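Jundari Forums > Learning from Demonstration > Teleop and Kinesthetic Teaching

Thread: Hand guiding or remote control for a simple block pick?

gearlash
Posted 8:14 am

I'm setting up a first imitation project and need to choose how to record the demos. The task is one block, pick it up, put it in a tray. The arm is a Testar with six joints and a parallel gripper. It has a free-drive mode, so I can grab the wrist and move it by hand. I also have access to a leader arm that copies its joint angles over to the Testar.

I did 12 demos by hand last night and they look fine when I replay them. Before I do a lot more, which way would you go? I have one wrist camera and one fixed camera.

tolvane
Posted 8:40 am

Leader arm. With hand guiding your own arm and shoulder end up in the fixed camera for the whole demo, and at run time they are gone. The policy has learned from pictures it will never see again.

If you only train on joint positions and a known block pose, hand guiding is fine. With cameras I wouldn't.

plainbearing
Posted 9:02 am

I disagree with making that a rule. We do all our teaching by hand. We guide the arm through the motion once, save the path, step away, and let the arm replay it with the block put back on its mark. The camera frames come from the replay. No person in view.

You also feel contact through the arm when you guide it. On a leader arm without force feedback people push the gripper into the table and don't notice until the controller faults.

tolvane
Posted 9:11 am

The replay only works if the block goes back to exactly the same place. You are doubling the time for each demo and adding placement error on top. For a block on a table I would sooner spend an hour learning the leader arm.

plainbearing
Posted 9:25 am

Printed paper template under the block, traced corners. Placement error hasn't been our problem. Time is a fair point.

gearlash
Posted 12:31 pm

Thanks both. I checked my 12 and my forearm is in the fixed camera in every one of them. I'll keep them for the joint data and start over with the leader arm.

Follow-up question. Is it worth doing any of this in simulation first? The Flodley simulator has a model for my arm and accepts the leader arm as input.

mossrail
Posted 1:05 pm

Yes, for practice if nothing else. I recorded 830 demos in Flodley before I touched the real arm, and the first 2 sessions were junk because I was still learning to drive. Better to have junk sessions where you can't break anything.

Things I set up before recording:

Gripper command logged as its own channel, separate from the measured finger opening.
Block position and rotation changed on every reset.
Camera view saved at the same rate as the joint states.
A key that marks a demo as bad while you are still in it.

The last one saved me the most time. If you wait until the end to sort them you forget which ones you fumbled.

oddtorque
Posted 1:48 pm

I'd be careful with sim demos as training data. Driving in sim from a screen is harder than driving in front of the real table. You don't get depth, so people come down slowly, stop above the block, correct, and come down again. The policy copies the stopping. I trained one on 2,000 sim demos and it hovered over the block for several seconds on nearly every try.

mossrail
Posted 2:10 pm

I had the same hover. For me it was the camera view I was driving from. I was using a close view because it showed the block large, and I couldn't judge height from it at all. I added a second view from the side and the pauses mostly went away.

My reset view from the close camera is below. It's fine as a policy input but I wouldn't drive from it alone. 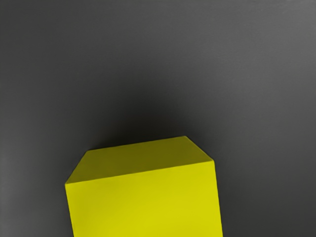

Close camera at reset, yellow block on the gray surface.

gearlash
Posted 2:22 pm

That's closer than I expected. Is the block supposed to run out of the bottom like that?

mossrail
Posted 2:29 pm

It depends on where the reset puts it. I allow it as long as the top face is in view, and I can still read the rotation from the edges. If you want the whole block every time, shrink the reset area or move the camera back.

oddtorque
Posted 2:51 pm

I would move it back. With the block cropped you only have the upper part to go on, and the network has to guess how far down it goes. Also the top face is a lot duller than the front there. I'd vary the light direction between demos, or it may learn that the bright side is always the front.

mossrail
Posted 3:07 pm

Light direction is a good idea, I only changed brightness. On the crop I'm not convinced. The block is the same size in every demo, so there is nothing to guess. I'll run it both ways when I get time.

plainbearing
Posted 3:30 pm

One more vote for doing some by hand at the end. Take whatever policy you get, run it on the real arm, and when it goes wrong stop it and guide it from there to the grasp. We use the Bustamante logger for that since it can switch from policy to free-drive in one recording. Up to a quarter of our final data is corrections like that, and it helped more than adding clean demos.

tolvane
Posted 3:44 pm

Agree on corrections. I'd still make them with the leader arm, for the same reason as before.

gearlash
Posted 5:16 pm

Plan for now: practice in Flodley with a side view added, block fully in view, light direction changed at reset. Then real demos with the leader arm, then corrections. I'll put the bad-demo key in tonight. Does anyone have the leader arm mapping file for the Testar, or do I need to write my own?

mossrail
Posted 5:33 pm

Write your own, it's short. Check the sign on joint four first. Mine was flipped and the wrist turned the wrong way.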